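Vornari halts keyboard handling sessions after gripper insert fault

2024-02-26

Vornari has suspended part of its manual demonstration work after a threaded insert pulled out of the mounting arm of a hand-held gripper during use. There were no injuries. The arm dropped far enough for the finger to lose its alignment, and the operator stopped the session at once.

The fault was logged on a keyboard handling task, in which an operator works on a computer keyboard with a gripper in each hand and the movements are recorded for later use in training a robot arm. The affected unit had completed 3,000 grasp cycles since its last inspection. The service interval in force at the time was based on calendar months and took no account of cycles.

An internal report by Waltraud Hollenstein, who is responsible for equipment safety at the site, gives the cause as creep in the printed plastic surrounding the insert. The screw had been tightened to the value given for an earlier, thicker version of the arm. Repeated side loading then opened the hole until the insert could turn with the screw. Marks on the underside of the arm suggest that it had been turning for some time before it came free.

A second finding concerns the recorded data. With the finger out of line, the logged distance between the jaws no longer matched the true distance. Error checks in the Dradetel logging software compare each reading with the one before it, so a slow drift does not raise an alarm. The report lists 43 recordings as suspect. They have been withdrawn and will not be used until the jaw position has been worked out again from the video. Recordings made with the other gripper of the pair are not affected.

All arms from the same batch have been taken out of service. Frei, the workshop that supplies the printed parts, is making replacements with 2 mm of extra wall around each insert and a shoulder to stop it lifting. Zimetti has been asked to carry out the load tests. Arms will be held at twice the normal side load for four hours, and any measurable movement of the insert will count as a failure.

Work on the keyboard task at Vornari.
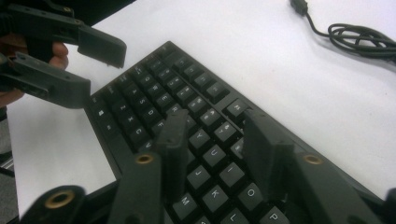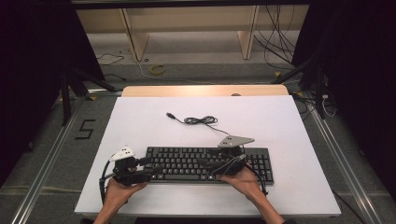

Interim rules apply to the remaining grippers. Operators must check each insert for rotation before the first recording and after every break, using a paint line across the insert and the plastic. A broken line means the gripper is tagged and handed in. Screws may be tightened only with the preset driver kept at the service bench, and the old torque table has been removed from the manual.

The jaw distance will also be checked against a gauge block at the start and end of each session, with both readings stored alongside the recording. Hollenstein's report recommends that this check remain in place after the new arms are fitted. The load test results are due in May, and the suspended work will not restart before they have been reviewed.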